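Section 4: Setting up the Dreltach hand-held grippers

Right, if you've made it this far you've got the software installed and the licence sorted (if not, duck back to Section 3, I'll wait). Now for the fun bit, getting a gripper into each hand! I wrote this section after Nandi Visser and I set up the pair at Sturnstead, so it's in the order that worked for us and not quite the order printed on the card in the box.

1. Lay both grippers on the table with the jaws facing away from you. Left and right look the same, so check the sticker inside the handle before you go any further. I got them backwards the first time and spent most of a morning blaming the software.

2. Plug the left cable into port 1 on the hub and the right cable into port 2. Push until you feel the click.

3. Run each cable back along your forearm. Leave a bit of slack at the wrist or you'll be fighting it every time you turn your hand over.

4. Power on the hub and wait for the light to settle. Ours takes its sweet time on a cold morning, so go and put the kettle on.

5. Open both grippers all the way and hold them there until the Nuner app says "zeroed". Then close them all the way. Do this again any time you unplug something.

CAUTION: Keep your fingers clear of the jaws while zeroing. They pinch, and Ankit Bhatia has the blood blister to prove it.

Note: If the app shows error 1718, one of the cables isn't seated. Take it out, have a look at the pins, and try step 2 again.

6. Pick something soft for your first go. A cloth over a tray is my favourite, as it's forgiving and you can't really break anything. Start each take with both grippers open and just above the table, then move in.
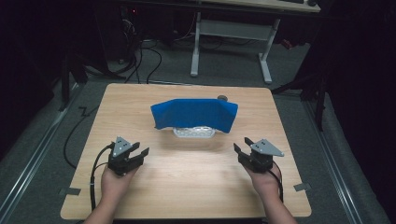 Can I use the grippers if I'm left-handed?

You can, and there's no setting to change. Both grippers record all the time, so lead with whichever hand feels natural and the app will sort out the rest.

7. Press the foot pedal to start recording, do your task at a normal pace, and press it again to stop. Slow and careful sounds sensible, but I've found it makes for jerky takes.

8. Play the take back before you do another. If the gripper traces drift apart on the screen, go back to step 5.

Note: The app saves up to 3000 takes before it asks you to clear some space. Export them to a proper drive well before then, please! Eero Keskinen looks after our backups and he'd tell you the same, with more swearing.

Cleaning the jaw pads and swapping the cables are both covered in Section 5.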